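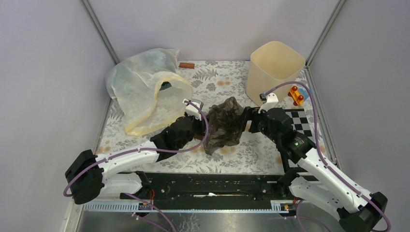 Who can apply for the household packaging study? Any adult who does most of the unpacking and sorting of groceries in their home, and who lives within the Fadby or Vergara collection areas.

## Call for participants: soft plastics in the home, second round

Clitulier is recruiting 60 households to record how soft plastics are stored, reused and thrown out. The study informs the design of a kerbside trial that Vergara depot is due to begin in October. First-round households may apply again, but places go to new applicants first.

### What participants do

- Keep a paper or online diary of all soft plastic entering and leaving the kitchen for 44 days.
- Store discarded items in the numbered sacks supplied, without rinsing or flattening them unless that is your normal habit.
- Attend one interview of 45 minutes or less, by phone or at the Fadby office.
- Hand over the sacks on three set collection dates. Missed dates can be rebooked once.

Soft plastic means bags, wrap, pouches and film. Rigid tubs, trays and bottles are excluded, as are compostable liners. Foil-lined chip packets are included - record them under code F in the diary.

### Eligibility

You must be 18 or older and expect to be at the same address for the whole diary period. Share houses are welcome, provided one person agrees to keep the diary. Households where someone works for a waste contractor can't take part. Renters don't need permission from their landlord.

### Payment

Each household that completes the diary and interview receives $138, paid by bank transfer after the last collection. Households that withdraw early are paid for completed weeks on a pro rata basis. Payment may count as income for some benefits, so check before you apply.

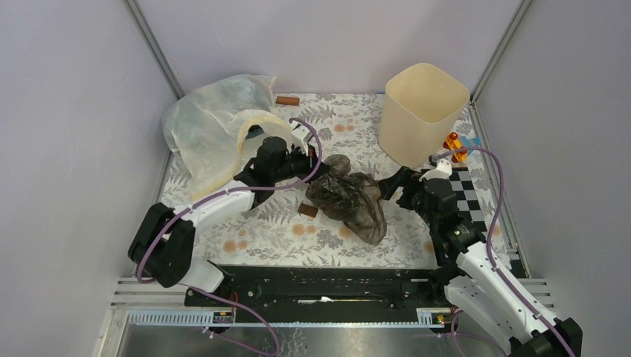
Ignacio Bravo wrote after the first round that the diary took him less time than he had expected, but that the codes for mixed-material pouches were hard to apply and he had guessed at several. The code sheet has been revised. Pouches now have a single code, and a notes column has been added for anything that doesn't fit.

### Privacy

Diaries are stored under a household number. Names and addresses are kept in a separate file and deleted once payments clear. Sacks are sorted and weighed at the Brendari shed, and any letters or labels found inside are shredded unread.

### How to apply

Send your name, suburb, household size and preferred contact method to Aldana Quiroga, study coordinator, at the Fadby office. Written applications can be left at the front counter. Please state whether you want the paper or online diary - it can't be changed after the first week.

Notice issued 2022-05-04. Applications stay open until all places are filled.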